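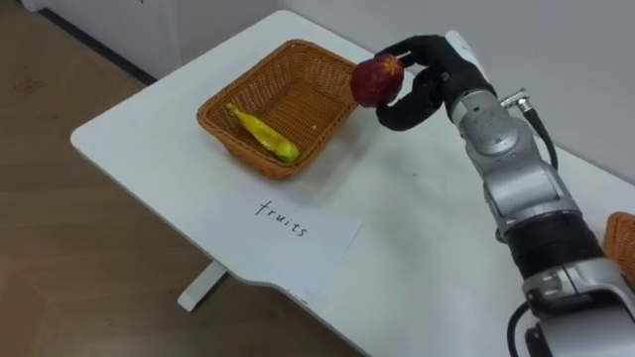 Sorting it out at Hirneo's open day

Kumaresan Ramasamy had been on his feet since seven when we sat down with him, and he was still wearing two name badges. One was for staff and the other was for the lunch line.

Hirneo opened its building to the public on March 7, 2024, for the first time since the company moved in. By closing, the front desk had signed in 521 people. Most of them ended up in room 23, where a robot arm was sorting things from a white table into two woven baskets. One basket was for fruit. The other was for office supplies.

Ramasamy runs the demonstrations. He said the task was picked in January after a long argument.

"We had a list of fancy ideas," he said. "Somebody wanted it to set a dinner table. I wanted a job that a person could walk in on halfway through and still follow. You see two baskets and two pieces of paper, and you know what is supposed to happen."

The pieces of paper are plain white sheets with the names written by hand. Haoran Long, who works on the software side, said there had been printed signs with the company logo. They were left in a car.

"I wrote those with a marker in the morning," Long said. "People liked them. A boy asked me if the robot had done the writing, and I had to tell him no." 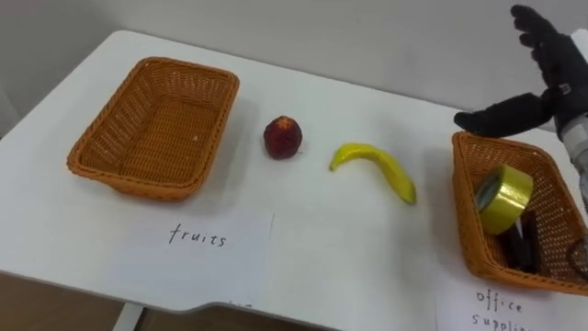

The red fruit and the banana on the table between the two baskets, with packing tape already in the office supplies basket.

The software is called Flidik. Long has worked on it for most of his time at Hirneo and is careful about what he claims for it. He said the system has to pick out each item, decide which basket it belongs in and choose a way to hold it. The deciding part gets the most questions from visitors. The holding part takes up most of his week.

"A roll of tape is stiff," he said. "You can squeeze it and it stays a roll of tape. With fruit you have to think about how hard you are pressing. And a banana is a strange shape. You can take it in the middle or near one end, and those are two different problems."

The team keeps a log of every pick tried in the lab. The count stood at 1604 on the morning of the open day and 1619 when Long checked it at lunch. He said he had expected a bigger jump, but a lot of the morning went to talking.

Ramasamy does most of that talking. He worked in a warehouse before he came to Hirneo, and he said he still looks at the arm the way he would look at a new hire.

"I watch the hand," he said. "Visitors watch the whole arm because it is big and shiny. But if something is going to go wrong, it goes wrong at the fingers."

Visitors wanted to know how fast it could go. Ramasamy said the demonstration is run slowly on purpose, and that he would sooner have people a little bored than nervous. A woman who had brought her father asked whether it would do laundry. Long told her that cloth was a different kind of trouble and that he would not promise anything.

There was also a question about jobs, which Ramasamy said comes up every time.

"I don't brush it off," he said. "I did that kind of work, I know what it pays. What I tell people is what this machine does today, and today it puts fruit in a basket. If they want to talk about ten years from now, I'll talk about it, but I'm guessing like anybody else."

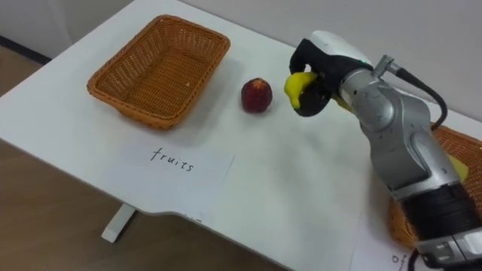
What comes next

The lab has two projects lined up after this one. The first, named Bautista, will use the same sorting task with more baskets and items that are harder to tell apart. Long said he would like to try lemons and yellow tennis balls together.

The second is called Pornulard, and he would say less about it. It has to do with the robot asking a person for help when it is not sure where something goes.

"Right now it makes a choice," Long said. "Sometimes a choice is the wrong thing to make. I would like it to stop and say, what is this?"

Ramasamy said Hirneo plans to hold another open day, though the date has not been set. He wants more chairs in room 23 and a second door propped open — the line backed up into the hall twice. Long said the printed signs will be there next time. He has already put them on the shelf by the table.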